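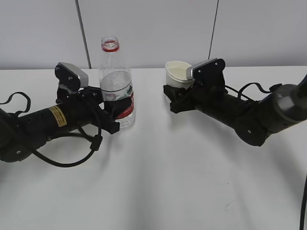
Zomden two-arm pouring kit

Bench kit for learning-from-demonstration work
Status: in stock, ships from July
Comes with: demonstration set, trained policy, recording software, printed setup guide

I wrote the first version of this page back when the kit was a pile of scripts and a very long email I kept forwarding to people, so forgive me if bits of it still sound like that email!

What it's for

Pouring water with two arms is a lovely little research problem. One gripper has the bottle, the other has the cup, and both of them have to move at once. If the cup arm lags, you get a puddle. If the bottle arm tips too early, you also get a puddle. I've mopped up a lot of water while working on this and I still like watching it go.

The kit gives you everything we used for our own pouring study, so you can run it on your own bench and then change whatever you want to change. Most labs that buy it swap out the policy within a few weeks and keep the recording tools, and that's fine by me.

The method, in plain words

You guide both arms through the task by hand controllers, and the software (we call it Negi) saves the joint positions along with the wrist camera views and the fixed camera view. The policy then learns to predict a short run of movements for both arms together. That "together" part is where the study came from. Our older version, Donau, had a separate policy for each arm, with a small message passed between them, and it was fussy. The arms would both hang back, each waiting for the other to go first, like two people at a doorway.

Negi treats the pair as one body. Same cameras, same demonstrations, one set of predictions for everything. I honestly expected a small improvement and got a big change in how the thing moves — the cup comes in to meet the bottle now, and the hesitating at the start has mostly gone.

The demonstration set has 2753 recorded pours in it. They cover 9 kinds of bottle and 7 kinds of cup, with the starting spots shuffled about the table. Every recording has a plain text note saying which bottle and cup were used, how full the bottle was at the start, and whether the pour was any good. Please don't throw out the bad ones! We train on the good pours only, but the spills are handy if you want to build something that spots trouble early, and I'd love to see somebody do it properly.

What surprised me

Wrist cameras matter more than I thought. We trained three versions: one with the fixed camera only, one with the wrist cameras only, and one with the lot. The fixed camera version got the arms to the right place nicely and then poured as if it couldn't quite tell where the rim was. The wrist-only version was good at the rim and poor at finding a bottle that had been moved a long way. Use all of them if you can.

Soft drink bottles are easier than thin water bottles. The thin ones squash a bit when gripped, and the water level jumps up as they do. Our fix was boring: we lowered the grip force in the settings file and recorded more pours with thin bottles. There's a preset for it called "soft", and I'd start with that one whatever you're holding.

Clear plastic is still the hard case. The policy has no water level sensor of any sort and goes by what the cameras give it, so a bright window behind the bench will throw it off. A plain pale wall and even light work best.

What you need at your end

Two arms with parallel grippers, a camera on each wrist, a fixed camera looking at the table, and a computer with a decent graphics card. The kit doesn't include arms. The setup guide lists the models we've tested, and if yours isn't on it, send me a note before you order and I'll tell you how much fiddling to expect.

You'll want a flat table with a matte top. Ours was glossy to begin with and the reflections were a pain. Leave slack in your cables too, enough for the wrists to turn right over, and clip them so the loops stay off the table. I lost a whole afternoon of recordings to a cable that kept nudging the cup.

Keep a towel handy and keep your power boards off the floor under the bench.

Where it falls down

It won't take the cap off. Every pour in the set starts with an open bottle, and a closed one just gets tipped over the cup with great confidence. It also doesn't know when to stop if the cup is much smaller than the ones in the set. Fizzy drinks are a mess. Hot drinks are outside what we've tested, so please don't.

Add-ons

Bindura stirring pack: the same format as the pouring set, with a spoon in one gripper and a mug held by the other. It's newer and rougher, and I'm still tidying the notes.

Spare finger pads: sold in pairs, soft rubber, fits the grippers listed in the setup guide.

Questions go to the support address on your order form. It comes to me, and I usually answer in the morning once I've had a coffee.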